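Doltari Hand Grippers: Home Build Guide
Section 4: First fitting and the shelf exercise
Revised 12/10/20

You've got both grippers built, the tag cubes are on, and now comes the fun bit! This section takes you from a bench check to your first proper job, moving a shelf at a small bar fridge. Set aside a free afternoon and clear a patch of floor.

Before you start

You will need both finished grippers, their cables, a small fridge with a lift-out shelf, and the 2 mm hex key from the Clalen kit.

CAUTION: Take all food and glass out of the fridge first. Turn it off at the wall.

4.1 Check the fingers

1. Hold the left gripper with its fingers pointing up and squeeze the handle slowly. Both fingers should meet at the tips.
2. If one finger lags, loosen its pivot screw a quarter turn and try again.
3. Repeat for the right gripper.
4. Open and close each one 23 times. The action gets noticeably smoother as the printed parts bed in, and it's a lovely feeling when it does.

NOTE: Grey fingers printed from the July files are slightly wider at the tip. They work fine, but you may need to file the inside edge.

4.2 Check the tags

1. Wipe the faces of each cube with a dry cloth.
2. Make sure no cable crosses a tag while you turn your wrist.
3. Start the tracker and wait for both cubes to show up on screen. If one drops out, go back to step 2.

4.3 Move the shelf

1. Open the fridge door all the way.
2. Stand square to the opening, one gripper in each hand, and keep your elbows loose.
3. Bring the right fingertips to the near edge of the shelf. Close gently.
4. Support the other side with the left gripper before you take any weight.
5. Tilt the shelf to clear the door and keep it low. 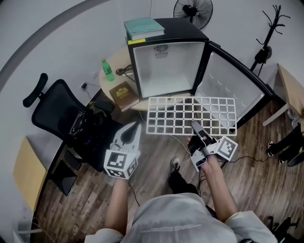
Zheng wrote in after the last revision to say that a grid shelf is much easier if you pinch one of the bars between the openings and leave the outer rim alone, as the rim kept sliding out of the fingers. We tried it at the Meltville workshop and loved it, so please give it a go if your shelf is the open kind.

CAUTION: Cables on the floor are a trip hazard. Look down before you step back.

6. Slide the shelf back onto its runners, let go with the left gripper, then the right.
7. Do 12 runs, resting your wrists between them.

If the tracker loses a cube partway through, finish the move anyway and note the run number. Settings for lost tags are in section 5, along with the recording menu.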